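Section 6. Recording demonstrations with the Fokeo two-arm kit

1. Set the task name before the first take. Use the same name for the whole batch.

2. Move both arms to the start pose and check the wrist views.

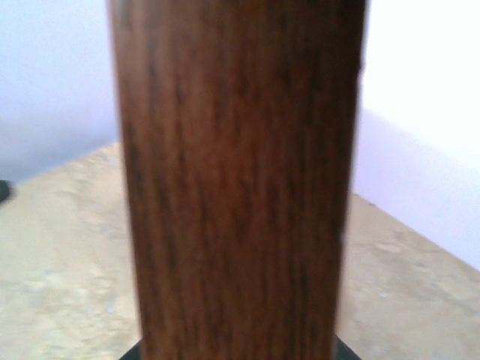
Camera exposure is locked when you press Record, so wait for the picture to settle. Look at every wrist view for anything large and close. A wood-grain piece that fills the middle of the view, top to bottom, hides the corner behind it. Raise the wrist until the work surface shows.

3. Press Record and guide the arms at an even speed. 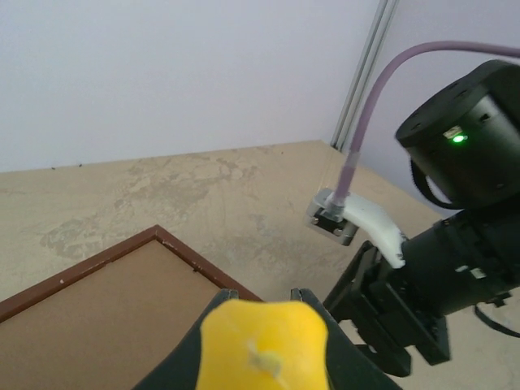 Keep each take under 13 seconds. Longer takes are split on upload and lose their labels. Watch the idle arm too. With a yellow item held over the right side of the frame and the second arm this close on the right, there is little room to swing that way.

CAUTION: Keep hands off the joints while the indicator is lit.

4. For tool tasks, close the fingers on the handle and pause before moving.
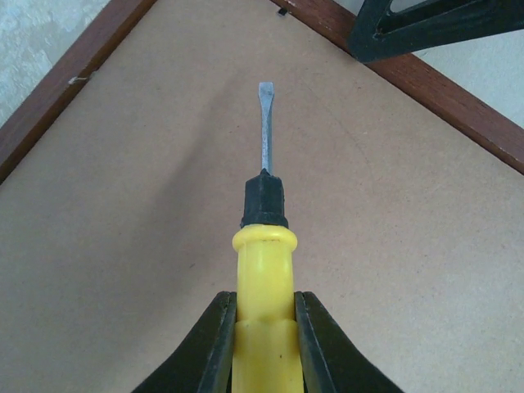
5. Mark each take Keep or Discard. Keep slow takes. Discard any with a dropped item.

6. Upload after 200 takes. Do not rename the files first.

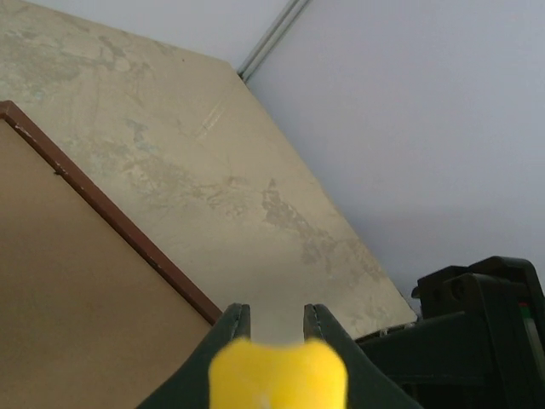

How many takes does a new task need?
Start with 200. Add more if the trained policy misses the grasp in testing.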